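Keeping Gift Wrap, Bags and Ribbon Under Control (Without a Craft Room)

Filed under: Closets & Storage / Paper Goods / Holidays

Last updated: 03/10/2019

I used to be one of those people who bought a new roll of wrapping paper every single time there was a birthday. Not because I love wrapping paper (well, a little), but because I could never find the end of the roll I already had, and when I did find it there was a crease right through the middle, or the dog had been at it, or it had snowmen on it and the birthday was in June. So I'd go out and buy another one, and then that one would go behind the coats with the rest.

We live in a small place. There's one hall closet, one linen closet that is really a shelf with a door, and the space under the bed. No craft room, no garage. If you have a craft room I'm very happy for you and you can probably skip most of this page!

Start by getting it all out

Clear the bed or the dining table and pile everything up. Rolls, bags, tissue, tape, that one gigantic bow. When I did this I had 16 rolls of paper, and four of them had less than a foot left on the tube. I also had three pairs of scissors I'd been blaming my family for losing.

Go through it quickly. Anything torn, faded or so wrinkled you'd be embarrassed to hand it over goes out. Plain paper without foil or glitter can usually go in with the paper recycling, but check what your town takes. The test I use is to scrunch a piece in my fist. If it stays scrunched it's most likely plain paper, and if it springs back open it has plastic in it and goes in the trash.

Short ends are worth keeping if they'll go around a paperback or a bar of soap. I take those off the tube, fold them flat and keep them in a big envelope. The tubes take up all the room anyway.

Rolls

Everyone online will tell you to buy a special wrapping paper box. I bought one, a Telten, the long clear kind with the clip-on lid, and it's fine, it does what it says. It holds the standard rolls but it won't take the extra long ones from the warehouse store, so measure your rolls first. Mine slides under the bed on the side without the legs in the way.

Before that I used a garment bag and it worked nearly as well. You hang it in the closet, stand the rolls inside, zip it up. The only trouble is that the bottom corners wear through if you have heavy rolls, so put a piece of cardboard down there.

To keep a roll from unwinding, cut an empty toilet paper tube down its length and snap it around the paper like a cuff. I know you've seen this one before. I resisted it for years because it looked silly and now every roll I own has one. Rubber bands bite into the paper and leave a line, and tape takes the pattern off when you peel it.

If a roll has already gotten creased, you can iron it from the back on the lowest setting, no steam, with a dish towel between the iron and the paper. Keep it moving. Don't try this on anything shiny or glittery, please. I have an iron with a silver patch on it that I will never get off.

Tissue paper

Tissue is my favorite thing to reuse and the most annoying thing to store. What I do is smooth each sheet with my hands, fold it in quarters, and stack them by color between two pieces of cardboard from the back of a writing pad. One big binder clip on the edge and the whole bundle stands upright on the shelf like a book.

For the really crumpled sheets, don't bother smoothing them. Run them through the shredder if you have one, or cut them in strips, and use them as filler. Nobody expects filler to be flat.

Keep white and pale tissue away from the dark colors, especially red. If it gets damp in there the red will bleed, and it got onto a linen tablecloth of mine that way.

Ribbon and string

I've tried dowels, I've tried a paper towel holder, I've tried a shoebox with holes punched in the side so the ribbon feeds out. The shoebox is the winner. Line the spools up on a chopstick inside the box, punch one hole for each, pull an inch through and put the lid on. It stays put and it doesn't tangle. Mine's a Doria boot box, so it's a long one, and it holds nine spools.

Loose pieces get wound around an old clothespin with the end pinched in the jaws. Save anything longer than your forearm and let the rest go. I mean it about letting go, I had a freezer bag packed with six inch bits of curling ribbon and I couldn't tell you what I was planning.

Flattened fabric ribbon comes back nicely if you pull it slowly through a hot curling iron. Again, test the end first, because the plastic kinds melt.

Tape, scissors, tags

These live together in a zip pouch and the pouch lives with the paper. The scissors in there are for paper only and I've tied a piece of red yarn on the handle so everyone knows it. Put in two rolls of tape, a pen that writes on shiny tags, and a pencil.

For tags I cut up last year's Christmas cards. A hole punch and a bit of string, and you've got a stack of them in one evening in front of the TV. Use the picture side only, and check the back for somebody's message before you write on it (ask me how I know).

If your tape always loses its end, fold a quarter inch under every time you tear a piece. It takes a second.

Gift bags

Bags are where it all used to fall apart for me, as I can't throw away a decent one. They come into this house at every holiday and I think some of them have been going back and forth between my sister and me for ten years.

Sort them by size and file them upright inside the biggest bag you own. Small, wine bottle, medium, large. Fold them back along their own creases with the handles tucked inside, so they don't hook on each other. When the big bag is full, that's your limit, and if a new one comes in then an old one goes. I got down from 27 bags to 20 the first time and I haven't missed a single one.

Paper rope handles are the weak spot on the plain bags. If an end is starting to fray, dab a little white glue on it, twist it tight in the direction it already goes and hold it with a clothespin until it dries. A handle that has pulled out altogether can be threaded back through with a knot on the inside, and a scrap of card taped behind the hole will keep the knot from ripping through. For gifts that weigh anything, cut a rectangle of cereal box for the bottom of the bag too.

Plain white bags are the ones to hang on to because they work for everything. A bit of crumpling in the sides really doesn't matter once there's something good in it, and candy is about the best filler I know for a bag that looks half empty.
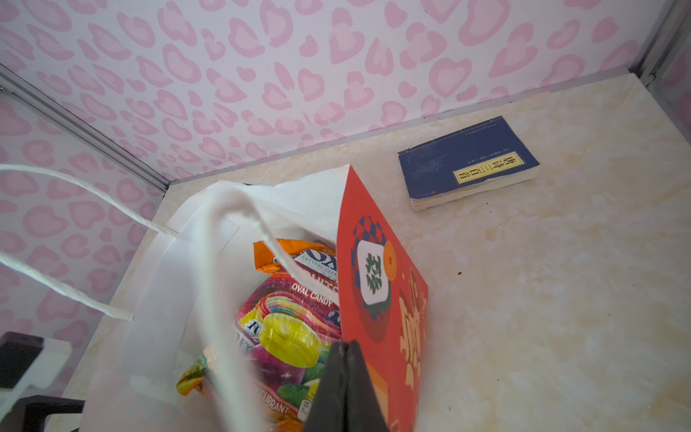 A white paper bag with rope handles and some candy inside, Fox's in the orange wrapper.

To get an old label or sticker off a bag, warm it with a hair dryer and peel from one corner. If it takes the surface with it, cover the spot with a tag or a bigger sticker and carry on. I've also cut the fronts off bags that were past saving and used them as cards. The nice heavy ones fold very well.

One more for bags. If you put in anything that could leak, like jam or bath oil, stand it in a little freezer bag first. My aunt's Christmas present once came through the bottom on the bus.

Boxes

Keep five, in sizes that nest, and that's it. Shirt boxes fold flat so they don't count (that's my rule and I'm sticking with it). I have one beautiful hard box from a Güneş tea set that I put everybody's present in and then ask for it back, which they're all used to by now.

A box that smells of whatever was in it can be aired out overnight with a spoonful of baking soda in a saucer, lid on.

Where it all goes

The paper is under the bed, the bags are in the hall closet on the hook, and the ribbon box and pouch are on the linen shelf. I wanted it all in one spot but there just wasn't one, so I taped a card inside the closet door saying where everything is. Whoever is wrapping can read the card and leave me alone.

I also keep a small emergency kit in the pantry for the "oh no, it's today" birthdays: one plain bag, four sheets of tissue, a blank card and a stamp. It all fits in an old Drerkix cookie tin. Refill it as soon as you use it or you'll open it next time and find the stamp by itself.

I go through the lot twice a year, once in January when the new bags come in and once in June before the wedding season. With the radio on it takes me less than an hour, and most of that is trying to remember who gave us which bag so I don't hand it straight back to them.

Contact | Copyright 2019, all rights reserved | Back to top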